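Hirkard Snack Labels, README
last touched 7/22/20 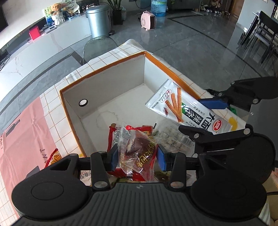 What's in this dataset?
Text typed up from the backs of snack packets: ingredient lists, allergen lines, net weight, and where the thing was made if the packet says so. There are 794 rows, one per packet, all in a single CSV called labels.csv.

I started this because I got tired of reading tiny print in the grocery aisle, and then I got weirdly into it (my kitchen drawer is full of flattened wrappers now). Most of the packets came from two shops near me, Fakhoury and Drollia, and the rest were mailed by people who found the old version of this page. Thank you for those, keep them coming!

Columns

packet_id: just a number, no meaning
shop: fakhoury, drollia or mail
name_original: the product name in whatever script is on the front
name_english: my translation, or the one on the import sticker if there was a sticker
ingredients: one long string, separated by semicolons, in the order printed
allergens: only what the label states. I don't guess from the ingredients.
net_g: weight in grams. Ounces got converted and rounded to a whole gram.
origin: country, blank if missing
notes: me rambling

Things that will trip you up

The file is UTF-8. If you open it by double-clicking in a spreadsheet program, the names may turn to soup, so use the import menu and pick the encoding yourself.

141 rows have no allergen line at all. Blank means the label didn't have one, so please don't read it as "safe." I wouldn't use any of this to decide what to eat if you have an allergy. Read your own packet.

Spices are a mess. Some labels say "spices" and stop there, others list every last one, and I left them the way they were. Same with "vegetable oil," which may or may not be followed by a bracket telling you which kind.

There were 73 duplicates in the January version, mostly the same chips in two bag sizes. I merged those where the ingredients matched word for word and kept both where they didn't. The bigger weight wins.

Translations come from me plus a dictionary, with a second look from the folks on the Skevska food forum, who fixed 20 of my worst ones (I had "starch" down as "powder" for ages, oops).

License

CC BY 4.0. Use it for whatever you want, just mention Hirkard somewhere.

Still to do

Nutrition tables, maybe. They take forever to type.
Split the ingredients column into its own file
Fix the origin spellings, I've got both USA and U.S.A. in there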